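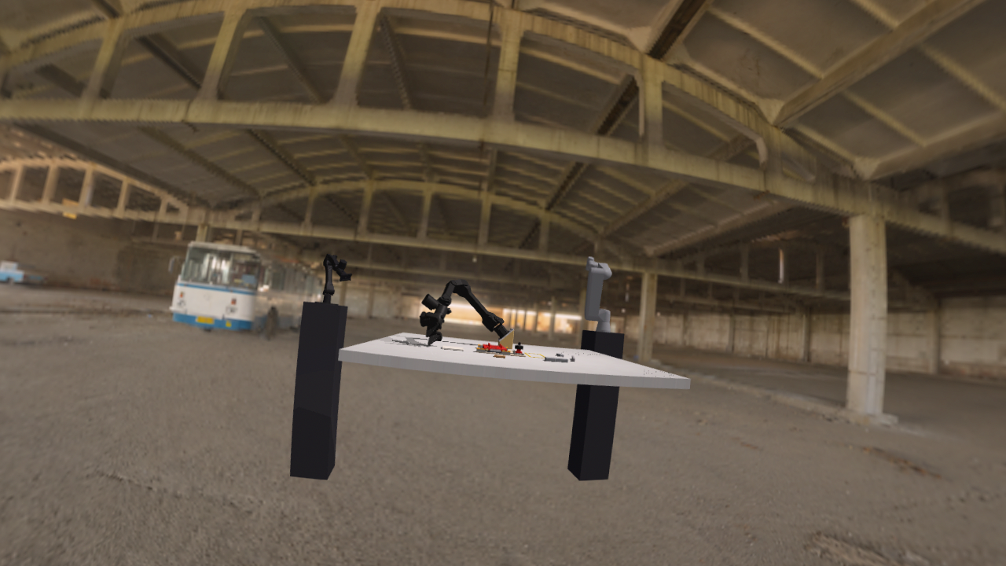 2. Cell setup and upkeep, status at Jan 14, 2025

The simulated Wirkari cell now runs with all three arms loaded. The two outer arms stand on black pillars behind the ends of the table. The third is mounted directly on the white top, and its gripper works down at table height. The derelict hall model supplied by Undell stays as the background for all cell renders.

Work done in this period:

Base frames of the three arms were redefined against one table origin. The old files used a separate origin per arm, and offsets drifted with every edit.

Joint limits for the table arm were re-entered from the Varma sheet. 9 entries were wrong – most of them sign errors.

Contact settings between fingertip and tabletop were retuned. The soak test was extended from 1,000 to 2,000 cycles and finished without a solver fault.

Open items:

The cable model is still slow to settle after a reset. Kollach has the solver log.

Pillar collision shapes are plain boxes and will be kept that way until April.

Spending is within the approved budget for this work package. No change to scope is requested. The next report will cover the reset routine and the backup of cell files.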